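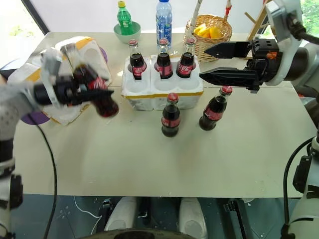 Fig. 1. Glass cola bottles and a white foam bottle crate with its back row filled.

Handling and Packing Glass: notes for the second session
Stidbridge Adult Learning, Shop and Stockroom Skills
Tutor: Zinash Abdella
Notes revised 27 September 2021

Welcome back, everyone, and a particular welcome to the two of you who have moved across from the evening group. These notes cover what we shall be doing with bottles and crates, and I have tried to put in the bits I always forget to say out loud when the room gets noisy. Please read them through once before you come, and bring them with you, because there is space in the margins and I do like to see people scribbling.

Where we left off

Last time we talked about cardboard, tape and the lifting of boxes, and Berhanu asked a very good question about why we bother with a crate at all when a box with some paper in it will do. I promised a proper answer. A box with paper in it will often do perfectly well for one journey. A crate with a separate place for each bottle stops glass knocking against glass, and it goes on doing so however many times you fill and empty it. It also lets you see at a glance what is missing, and anyone who has stood in a stockroom at closing time trying to count loose bottles will know what a comfort that is!

Getting to know the crate

Look at Fig. 1 while you read this part. The crate is white foam, in two sections set side by side, and the front row is still waiting with three round slots. Foam is kind to glass and light to carry, but it does not care for being dragged or picked up by one corner, so get both hands under it, one at each end. With a crate made in sections, look at the join before you load it. If you can see it opening when you press gently, put the crate aside and tell me.

Run a finger round the inside of each slot too. Grit, crumbs of foam and old bottle caps all find their way down there, and a bottle standing on a cap will never sit straight. I once repacked an entire order for a café called Meltero on account of one cap, and I still think of it when I hear the word "wobble".

Filling it

Start with the back row and work towards yourself. It sounds a small thing, but if you fill the front first you will be reaching over glass necks for the rest of the job, and sleeves catch. The crate in the figure shows the back row full, with three bottles in it and the front slots empty.

Take hold of the bottle around its body. The neck is tempting, I know, and you will see people in shops carrying several by the neck in each hand, but please don't do it in my class. Bring the bottle over its slot, stand it upright in the air, and then lower it. You want to feel the base meet the bottom before you let go. Dropping it the last little way is how chips happen.

Once a row is in, look along it from the side. You may find one leaning, like the right-hand bottle in the back row of Fig. 1. Lift it out, check the slot and set it down again. Pushing it upright from the top only moves the trouble further down.

Turn the labels to face front if the crate is going on show. Red caps and red labels look very smart in a straight line, and Abrehet, who used to dress windows, has kindly offered to show anyone who is interested how she lines hers up. For plain storage it matters much less, and I would rather you spent the time on the slots.

The table

Keep the bottles you are about to pack just in front of the crate, well back from the table edge, and only bring over as many as you have slots for. Stand them all up. If your table has a seam across it, as ours do, don't stand a bottle on it.

Caps are worth a look at this stage. A crown cap should sit level all the way round. Anything dented or sticky goes on the tray by the sink.

Practice for this session

Work in pairs, one packing and one watching, then swap over. Allow 30 minutes for the whole exercise, with time for a sit down in the middle. Each pair will pack and unpack a crate twice. The watcher's job is to notice hands and sleeves, and to say so nicely.

For next time

Have a look at how bottles are packed somewhere you go anyway, a corner shop or a canteen, and jot down what you notice. Aba Lamptey's notes from the August group are in the blue folder if you would like to see how much to write (half a page is plenty). Closed shoes again, please, and tea is at the break as usual.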